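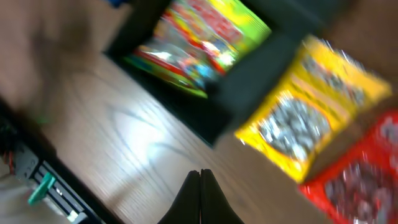 Eskil Lunde wrote in the margin of my last report, next to the part about the index: "I like the stories, but how is a stranger going to find anything in them?" Fair question, Eskil, and I've spent most of the time since then trying to answer it, so I'll start there and get to the money further down.

Elside Ferry Memories: progress report to the Kavedau Fund

The index

When I last wrote, we had a pile of recordings and a spreadsheet that made sense to me and my sister. Each recording had a name, a length and one line of notes, usually something like "fog, the dog, her uncle again." Lovely for me, useless for anybody who wants to know what a crossing cost when the mill was open. So I stopped recording new people for a while and went back through what we had, typing up subjects as I listened, with the minute and second beside each one.

There are now 718 entries. They cover the obvious things (fares, weather, the landing on the Brustcombe side) and a lot I never would have thought to look for. "Bicycles, arguments over" has its own heading now! So does "wedding parties," and so does "getting stuck on the sandbar," which I was sure would be one famous story told over and over and is in fact a whole string of different ones, with different people to blame every time.

It's slow work. I can get through a short recording in an evening if the speaker sticks to one subject, and the speakers do not stick to one subject. I'm fine with that, the wandering is where the good stuff is, but it does mean the index took longer than I told you it would in the spring. I promised it for summer and it's October.

The recordings

I did get six new interviews done before I stopped to catch up. Two of them are with people who worked on the Ignacio, the last boat on the regular run, and until now we only had passengers talking about her. The crew remember a very different boat! The passengers all mention how smooth she was. The engineer says she shook so badly at low speed that he kept his cup inside his boot.

One of the six has a problem. A refrigerator hums all the way through it, and I didn't notice until I got home. You can follow every word, so I've indexed it as it is, and I'd like to try cleaning up the sound over the winter. If that doesn't work I'll ask whether she'd mind telling me the sandbar story one more time.

I still don't have anyone who remembers the winter service. The old timetable shows an early boat at 6 in the morning, and somebody must have been on it. I put a card up at the hardware store and another at the library in Brustcombe, and got one call from a man who wanted to sell me an anchor.
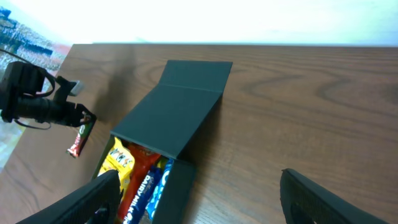 Wooden table, with patterned fabric at the left.

The listening Sunday

We held our first public listening session on a Sunday afternoon. I picked short pieces, played them through a pair of borrowed speakers, and left long gaps for people to talk. I needn't have worried about the gaps. By the third clip they were talking over the recording, and there was a real disagreement about which side of the landing the ticket hut stood on. I went home with names for several people I'd only had down as "her cousin" or "the tall deckhand," and those are all in the index now.

What I'd change: the chairs were in rows, and people at the back couldn't hear the people at the front. Next time it'll be a circle, and I'll have a second recorder running (with permission slips at the door, yes, Eskil, I read that note too).

Money

The grant was $2,000. The recorder, the microphones and the memory cards came to less than planned, and I'd like to move what's left of the equipment line into transcription, if you're okay with that. Typing is where we're stuck. A neighbor's daughter types far faster than I do and has offered to take on the longest interviews at an hourly rate, and I'd much sooner pay her than buy another gadget. Travel is close to nothing so far, as nearly everyone lives within a short drive of the landing. Receipts are in the envelope with this, in date order apart from the parking ones.

Before the next report

I want to get the refrigerator recording sorted out, finish the permission forms for the two crew members, and put the index in front of somebody who has never heard a minute of the interviews, to see if they can find the fares. Eskil, would you be willing to be that person? I can send you the list and a login, and you could tell me where you got lost.

I also need a yes or no on the transcription money before I promise her any hours. A phone call is fine, evenings are best.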